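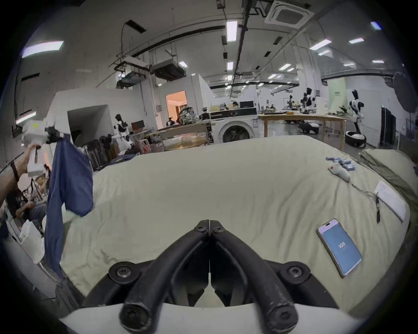 Progress report to the Montoya small grants desk
Project: Nillommont Clothes Room
Written by: Kwesi Appiah
26 July 2021

Hi all,

You asked for a couple of pages on how the money is being used and what the room is like these days, so I'll skip the forms language and just tell you. The February report was mostly me complaining about the floor and the electrician. This one has laundry in it!

Short version first. The room is open, the washing machine is in, and since February we've washed, folded and sent out 348 pieces of clothing to 66 households. We have $600 left in the equipment line and I have a plan for it, which you'll find near the end along with the thing I need you to say yes or no to.

The room

If you only saw the place when it was bare, you'd be surprised how quickly it filled up. It's still one big open space with the gray concrete floor (polished, easy to mop, hard on the feet by the end of a shift), and Netwood have kept the rent where it was. The ceiling is high and white and makes the whole place brighter than it has any right to be, but it also means every cough carries, so if you phone us while people are working you will hear all of it.

We went back and forth for ages on where the washer should go. I wanted it along the side wall. I was outvoted, and I'll admit the others were right – it's a short walk from there to where the folding gets done, and a full basket of wet towels is heavy. It's a front loader, as we agreed, and it's been reliable. One drain blockage in April, a sock, fixed in ten minutes with a bowl and a lot of old newspaper.

The furniture is a mix. The light wood tables came secondhand in one lot from an office that was closing, and they get used for everything: laptops, bags, paperwork, somebody's lunch. The low round one I bought thinking people could sit at it with coffee, and mostly they put things down on it and forget them. We could do with more chairs that don't fold. The folding ones pinch your fingers and they migrate.

How a load moves through

Donations come in bags and get emptied and checked before anything else. Pockets first, every time, after a pen went through with a load of white school shirts in March. (I can still tell you which shirts.) Anything torn goes in the mending pile, anything past saving gets cut up for cleaning rags, and the rest is sorted by color and washed.

After drying we do the folding, and this is where most of the time goes. I underestimated it badly in the original application. I had folding down as something you'd do in the gaps, while the next load was running, and it takes longer than the wash itself once you've matched the pants with the tops and checked the sizes again. So we now have a proper place for it. Two changes made a real difference.

The first was covering the surfaces with bedsheets. We had been folding straight onto bare tabletops and cotton kept catching on one rough edge in particular, and light fabric picked up dust no matter how often we wiped down. A sheet costs next to nothing, goes in the wash with everything else and gives you a plain background, so a stain or a loose thread shows up right away. The pale green one is my favorite for this. You lay a blue T-shirt out flat on it and you can see straight off what shape you're dealing with, where the wrinkles are and whether the sleeves are lying properly. The beige one is fine too, though it never stays smooth for long and I've stopped minding.

The second was agreeing on one way to fold each kind of thing. Sounds fussy, I know. But when everybody folded their own way the stacks fell over, and the bags we send out looked like they'd been packed in a hurry. T-shirts now go face down, sides in, sleeves back, up in thirds. Jeans are folded in half along the leg and then down to a block that fits on a shelf, with the waistband patch on top if they have one, so you can find the edge with your hand. It took a couple of weeks of people grumbling before it stuck, me included (I'm a roller by upbringing).

Bigger things are still a nuisance. Anything dark and long, a navy robe or a big bath towel, has to be lifted and let hang before you can even tell which way up it is, and that really wants two people. We do those at the start of a shift when everyone's fresh.
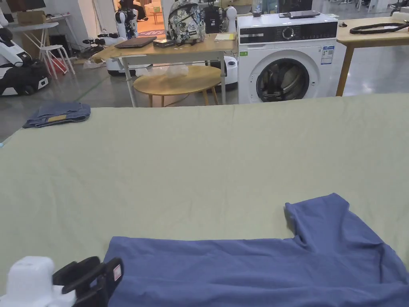

What went well

The number of households is the part I'm happiest with. We told you 50 by this point and we're at 66, mostly through word of mouth at the school gate and the food pantry down the road. People come back, too, and they bring things in as well as taking things away, so we're less dependent on the big drop-offs than I expected. A family will come by for winter coats and leave a bag of baby clothes, all clean already, sometimes folded better than we do it.

We started a request slip in May. It's a half sheet, and you write sizes and what's needed, and whether there's anything you'd prefer not to get. That last line was a suggestion from a mom whose son will not wear anything with a zipper, and it has saved us a lot of returned bags.

The first-timers have been learning fast. I put a new person on T-shirts for their whole first session and let them move to jeans when they're bored, and that seems to suit everyone.

What didn't go so well

Storage. We keep running out of it, and things get put on whatever surface is nearest. I've walked in more than once and found paperwork on the sheets and a bag of something on the floor that no one could explain. Personal stuff, too. Phones, backpacks, chargers, they all end up in among the clothes if you don't keep after people, and I'm as bad as anyone. We had one sad afternoon looking for a set of keys that had been folded into a pillowcase.

The shelving from Drokumex was supposed to fix this and it arrived eight weeks late, with one upright missing. They've been polite about it and the replacement is on its way, but for now we have half the shelves up and the other half leaning in the back hall. I held back the final payment until the part comes. Tell me if you'd like that handled some other way.

Drying has been slow as well. In the dry months it was all right on the lines, but a few rainy days and everything backs up behind it – wash waits for dry, fold waits for dry, and people stand around drinking my coffee.

Money

The washer, the plumbing and the electrician are all paid, and the receipts went over to you in February. Since then we've bought sheets, hangers, detergent and a decent iron, all out of the running costs line, and that line is on track.

In the equipment line there's $600 left. I originally had it down for a second washer, and I'd like to change that. We don't need more washing. We need somewhere to dry things and somewhere to put them. What I'd like to buy is:

– two tall drying racks on wheels
– one more folding surface, at a height that doesn't wreck your back
– a row of hooks and eight lidded boxes, so bags and phones have a home away from the clean clothes

I've priced it all and it comes in just under. Since it's a change from what you approved I can't go ahead without a note from you. An email is fine.

Next few months

School starts again soon and that's our big rush, so most of what we wash from now on will be kids' sizes. I want the last of the shelves up before then, and I'd like to try one evening opening for people who work days. We'll also start putting a little card in each bag with washing instructions, after a wool sweater came back to us fit for a doll.

If any of you want to come see the place, please do, and wear comfortable shoes. I'll put you on T-shirts.

Thanks for sticking with us,
Kwesi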